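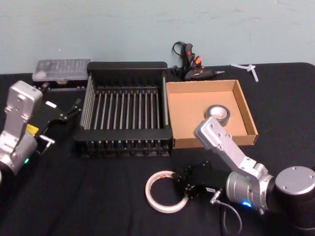
17 février 2023 – Zirnico, suite des essais deux bras

Bon, j'ai enfin relancé l'apprentissage par imitation avec le nouveau découpage des actions (on prédit par paquets, et on recolle les bouts qui se chevauchent). 200 démos téléopérées au total, toutes sur la tâche « ranger les rouleaux », et franchement ça bouge beaucoup mieux qu'en décembre ! Le bras droit ne tremblote presque plus à l'approche. Pentti Kuusisto voulait monter à 1,000 démos avant de regarder quoi que ce soit, moi je préfère comprendre d'abord où ça coince.

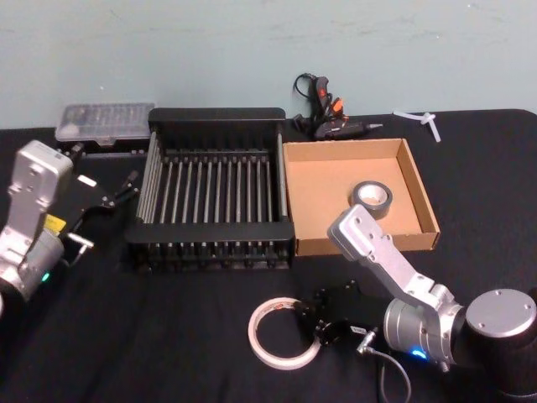 Ce qui me chiffonne, c'est la perception de profondeur. La politique se cale sur les contours, et un rouleau de masking tape presque fini, posé à plat, laisse voir le tissu noir au milieu : pas grand-chose à quoi s'accrocher, surtout tout contre la pince. J'ai testé trois graines, même hésitation à chaque fois. Le scotch gris dans son carton passe nettement mieux.

À faire : reprendre le checkpoint 700, ajouter la vue poignet, et demander à Pentti ses poids Nulent.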